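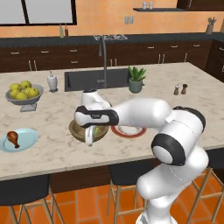 Leftovers: cool on the counter first or straight in the fridge?

trevg_kitchen
My mother always left the pot on the stove until it was stone cold and then put it away, sometimes at bedtime. My husband puts everything in the fridge the minute we finish eating. We have argued over this for years. Mostly I'm talking about chicken, rice and cooked vegetables for two people. Who is right?

Femi Sani
Your husband, mostly. The usual food safety advice is no more than 2 hours out at room temperature, and less if the kitchen is very hot. The old rule about letting things get cold first comes from iceboxes, where a hot pot would melt the ice.

boxelder70
Disagree a little. A plate of chicken, fine. A full stockpot is different. I put one in hot last February and everything on the shelf above it was warm an hour later, including the milk. Lost the milk.

Femi Sani
A stockpot should be split up anyway. Shallow containers, 3 inches deep or less. In one deep pot the middle stays warm for hours whether it's on the counter or in the fridge.

boxelder70
Sure, but you said straight in. People read that and put the whole pot in.

trevg_kitchen
We don't make stock, so that's one less fight. What about covering? I leave a plate uncovered until it's cold so it doesn't get soggy. He wraps it right away in that clingy Grakley film and there is water all over the inside.

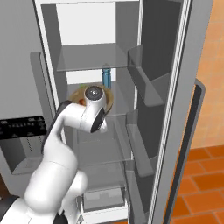 The other thing is which shelf. I use the middle because I can see it there and it gets eaten. Anything on the bottom gets forgotten behind the lettuce.

nornix_owner
Middle is fine for cooked food. Raw meat goes at the bottom so it can't drip on anything. Keep leftovers out of the door, it's the warmest part. Ours is a Nornix and the door ran at 46 when the back of the middle shelf was at 37. Get a cheap fridge thermometer and don't trust the dial.

Femi Sani
Agree on the thermometer. 40 or below. On covering, leave it loose until it's cold and then close it up.

pat_in_kenow
I'm going to be the bad guy. I have left pizza out overnight my whole life and never been sick once.

boxelder70
Pizza isn't rice. Rice is the one I'm careful with. The spores live through cooking, and if it sits out the toxin they make isn't killed by heating it up again.

pat_in_kenow
Didn't know that about the rice. Still eating the pizza.

nornix_owner
How long does everybody keep cooked chicken? We say 3 days, my sister says a week.

Femi Sani
Three or four days. Freeze it if you won't get to it.

trevg_kitchen
OK, I read this out loud at dinner and he was unbearable. I'm buying some shallow containers with lids and he has agreed to stop wrapping things while they're steaming. I'm keeping the middle shelf.

Glenys Trevaskis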